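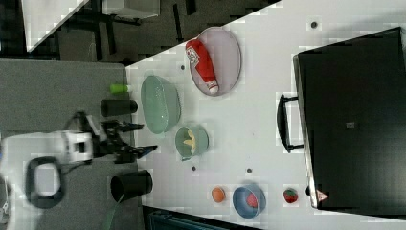 Home | Programs | Reports | Contact

Progress Report to the Bustamante Fund
Teaching Tabletop Tasks by Demonstration
Submitted 17 July 2026 by the Memwood Project Office

This report covers the second period of the Memwood project, which is carried out by Korden with support from the Bustamante Fund. The work began in March. Its purpose is to establish whether staff without programming experience can show a robot arm a simple household task well enough for the arm to learn it.

Work completed

The table layout for the kitchen tasks has been settled. It uses toy food and light plastic-style kitchen items of the sort sold for children, among them a colander, a small pot, a bowl and a tray. The toy banana is assigned to the pot and the ketchup bottle to the tray. The bowl is used with the red toy fruit. Positions are changed between demonstrations so that the arm does not learn a single fixed arrangement.

Operators recorded 270 accepted demonstrations by remote control during the period. A further 30 were set aside at review. Most of these showed long pauses before the grasp, and a smaller group ended with the object released too high above its container. The written guidance for operators now asks them to decide on an approach before moving the arm and to lower the object fully before opening the gripper.

Hand guiding, in which the operator holds the arm and moves it directly, was tried on the pot task only. Operators found it easier to learn than remote control. It was slower to review, however, as the operator's hands often hid the object at the moment of contact. Remote control will remain the main method, and hand guiding will be kept for the first hour of training.

Operators and training

Eleven operators have finished the introductory course. The course was shortened after the first group reported that the section on joint limits repeated material in the safety briefing. Sessions are now held to one task each. Quality at review has been steadier under this arrangement, although the project office does not yet regard the change as proven.

Difficulties

Small round objects remain the hardest to teach. The ball rolls when the fingers close off center, and operators differ in how they recover. Some back away and begin again, while others follow the ball across the table. Both kinds of recovery have been retained and labeled separately. Delivery of the second control station from Skivetti was later than planned, and the schedule for two-operator sessions has been moved to the next period.

Spending

Spending is within the approved budget. Funds held for the second station will be carried forward, subject to the Fund's agreement.

Next period

Korden will train a first model on the accepted demonstrations and test it on 16 table arrangements that no operator has used. Results will be reported by task, with failed attempts included. The project office requests the Fund's comments on the proposed test plan before testing begins.

Contact the Memwood Project Office | Copyright Korden 2026 | Back to top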